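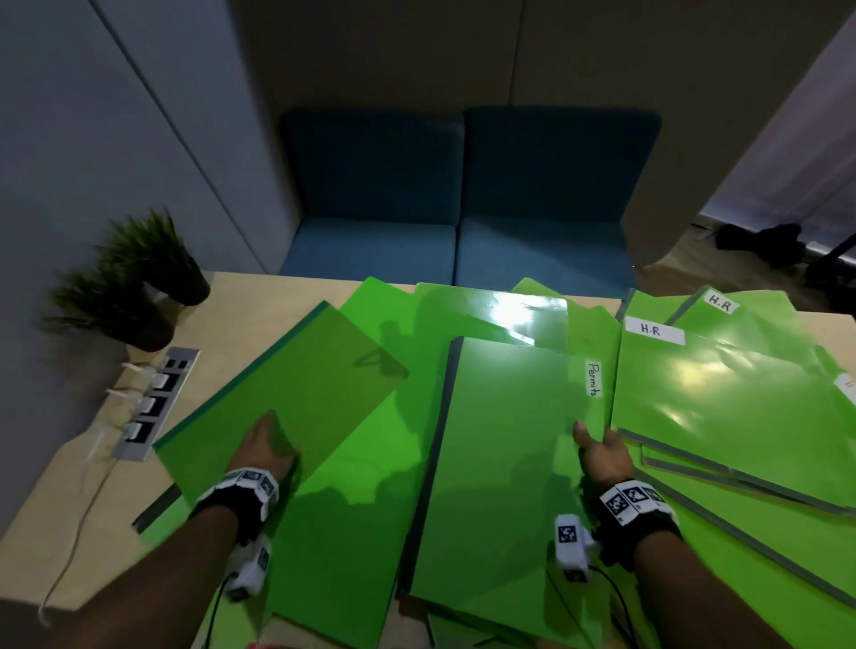
Records retention for small offices: paper folders or scans only?

rminhas
Posted Sunday, 9:14 a.m.
Members are invited to comment on the draft filing guidance for the Nesell district offices. The draft keeps one green folder per subject, with "Permits" written by hand on the label, and requires paper originals for 9 years. Our office holds 2,936 sheets under this rule.

zorklow_clerk
The retention period is too long for routine permits. Our office scans them on receipt and shreds the paper after 300 days. No request has gone unanswered under that practice.

Margaux Jacquet
I must disagree with the previous member. A scan does not show a raised seal, and last June the Yao office had to produce 228 originals for an appeal. Personnel papers raise a separate concern - they should never share a cabinet with permits. 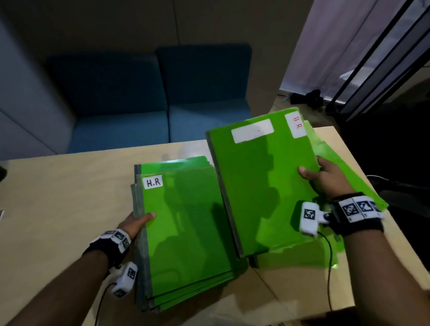
Reply 3
rminhas
The point on personnel papers is accepted. Folders marked "H.R" will move to a locked drawer, and the draft will say so in section two.

zorklow_clerk
I support the locked drawer. I remain opposed to the 9 years. Flirnovance offices were given an exemption, and the same terms should be open to us.

Margaux Jacquet
That exemption covered duplicates only. Please see the annex before citing it.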